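Pencils for a big drawing class, black casing or yellow?
Board: Paper & Pencil > Supplies
Page 1 of 4

graphitegus
Need to order for an evening sketch class, October start. 143 pencils minimum, will probably round up to 200. Torn between the plain yellow Mulder HB and the black ones from Trekeo. Black ones look nicer. Anybody used both??

tinroofmarta
Mulder. Cheap, sharpens ok, done.

hb_or_bust
Disagree. The Mulder leads are off center in half the box, you sharpen and one side is all wood. Had a full box go in the trash last year. Trekeo every time.

tinroofmarta
half the box? come on. I've been thru three boxes and had maybe two bad ones

hb_or_bust
Ok not half. Enough to be annoying tho.

oldpaperroute
What are they drawing on? Matters more than the pencil imo. Slick paper and any HB looks gray and sad

graphitegus
130 gsm, bit of tooth. Turis pad, the big one. Also need somewhere to put all this stuff, right now it's in shoe boxes

quillandco
Black and yellow pencils in the middle one, two-color box in the last

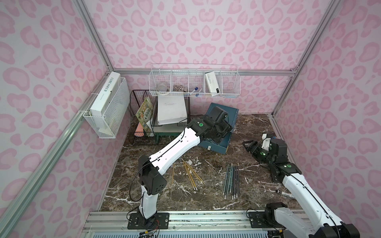
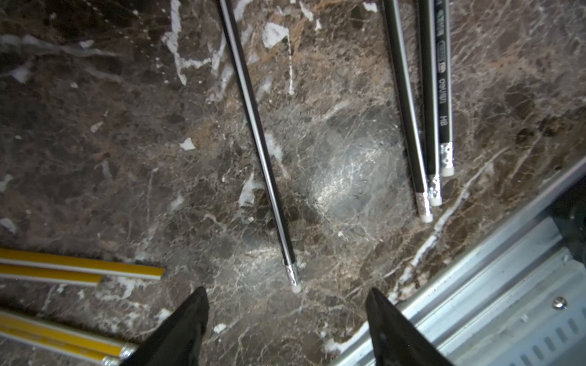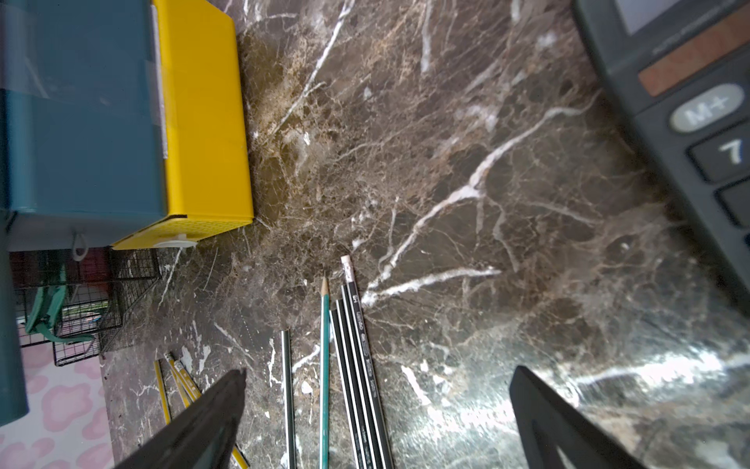 quillandco
The white erasers on the black ones look way better than pink imo. Pink ones always go hard on me and leave a smear.

hb_or_bust
Eraser on the end of a pencil is useless whatever color it is. Buy a block eraser. Zarkix does a decent one.

tinroofmarta
beginners use the end one constantly. you can tell them not to, they will anyway

graphitegus
Yeah they're beginners. So erasers stay. Like the blue and yellow box too, mesh basket would be ok for the pads maybe

oldpaperroute
Don't put loose pencils in mesh. Points go right thru and snap. Cup or a box with a lid

Koen Van Hecke
Teach a class like this. Buy HB for everybody plus a few 2B and 4B to pass around. They all press too hard with HB trying to get a dark line and wreck the paper. Brand I wouldn't lose sleep over.

hb_or_bust
Brand matters when the lead snaps in the sharpener four times in a row

Koen Van Hecke
Change the blade in your sharpener.

tinroofmarta
lol

hb_or_bust
Blade is new. It's the pencils.

graphitegus
Ok ok. Thinking 200 Trekeo HB, and I'll get the 2Bs seperately. Does Trekeo do a 2B in the same black? Don't want them getting mixed up with the HBs

quillandco
Same black yeah, grade is stamped near the end. Wrap a bit of tape round the 2Bs, easier to spot

oldpaperroute
or get the 2Bs in Mulder yellow and then you can tell right away

hb_or_bust
No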